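Full house for Sanstead's robot open day

The Pisteo workshop in Sanstead opened its doors to the public in February, and what a turnout — 175 visitors came through, a good many of them with children who had to be coaxed away at closing time.

The big draw was the teaching table. People wear a gripper on each hand and do ordinary household jobs, and the movements are recorded so that a robot arm can learn from them later. Pisteo hopes to collect 1000 of these short runs by the summer. Visitors aged 13 and over could have a go themselves after a quick lesson, and the queue went right back to the door!

Picking things up with two stiff fingers is much harder than it sounds, and it was a joy to hear the cheers each time somebody managed it.

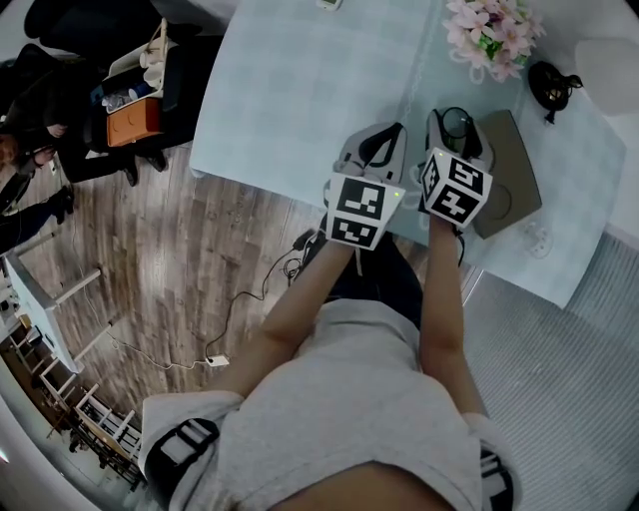 Next open day

The workshop opens again in the spring, from 2 pm, at the Gulmont end of the building. Entry is free.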